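## 4. Fitting the Draridon dehumidifier in a storeroom

1. Choose a spot on a level floor at least 800 mm from any wall heater.
2. Stand the unit upright for two hours before you plug it in.
3. Push the drain hose onto the rear spigot and tighten the clip by hand.
4. Run the hose downhill to the floor waste. Maximum hose length is 25 m — do not join two hoses.

**Caution:** Do not run the unit from a power board. Use a wall outlet only. 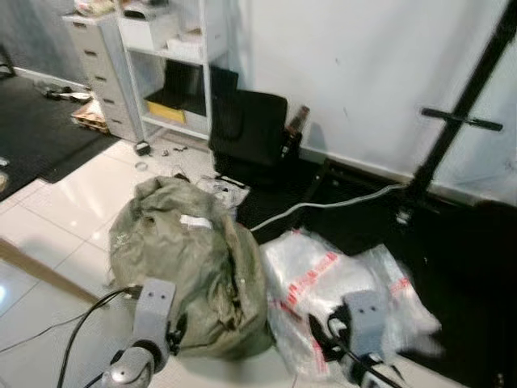

Airflow is the usual cause of a poor reading in the first week. The intake grille sits low on the front panel and draws air across the floor, so anything soft left nearby can be pulled against it. Fabric bags and clear plastic bags lying on the floor should be picked up and put on a shelf before the fan is started, and any cable trailing across the floor should be run along the skirting.

5. Set the dial to 3 and close the door.
6. Check the tank after the first day. If the colour of the float has changed from green to red, empty it and refit the hose.

**Note:** Replacement filters are part no. 1142. The older 834 filter does not fit this model.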